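Search this site Enter keywords Go

Short Film Submissions: Frequently Asked Questions
13 March 2018
By Tegwen Vaughan

What is the maximum running time?
Thirteen minutes, credits included. Films that run over are returned unscreened.

Which file formats do you accept?
ProRes 422 or H.264 in a QuickTime or MP4 wrapper. Frame rate must be constant. We do not convert interlaced files.

How should I name the file?
Use the entry number, an underscore, and the film title with no spaces. Entry 510, for example, would be 510_Ondham.mov. Do not add version numbers.

Can I submit a work in progress?
Yes, if picture is locked. Temporary sound is accepted at the entry stage. Temporary music is not, unless you hold the license for it.

Do you need separate audio stems?
No. Send a stereo mix. A 5.1 mix may be supplied for the Stirnness screen only – the Zudholm room plays stereo.

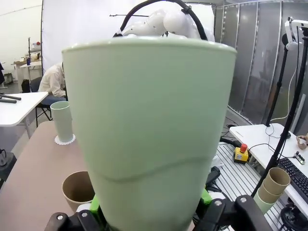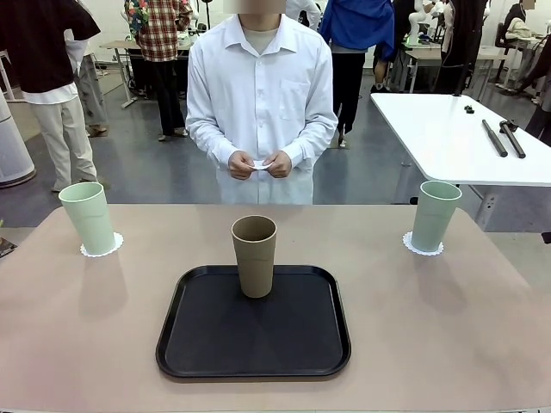

Pale mint-green cups; the second picture also has a tan one, on the black tray.

Are subtitles required?
Films not in English need English subtitles, burned in. Films in English need a separate SRT file. Keep each subtitle to 2 lines.

Who has to sign the entry form?
The producer or the director. An agent may fill in the form but may not sign it. If the rights are held by a company, the signer must be authorized to act for it.

May a film that is already online be entered?
Yes, in every section except the Guo Prize. For that section the film must be offline from the date of entry until the last screening. Password-protected links do not count as online.

Can I replace my file after it has been accepted?
Once. The new file must have the same running time, to the frame. Write to the print desk first and wait for an upload link – files sent to the old link are deleted.

When will I get a decision?
Notices go out by email before the end of March. Check your junk folder before writing to us. We do not send reviewers' notes.

My film is in the last block. What time does it end?
The block is scheduled to clear at 2045. Q&A sessions for that block are held in the lobby, as the room has to be reset.

Are entry fees refunded?
Only if we cancel the section you entered.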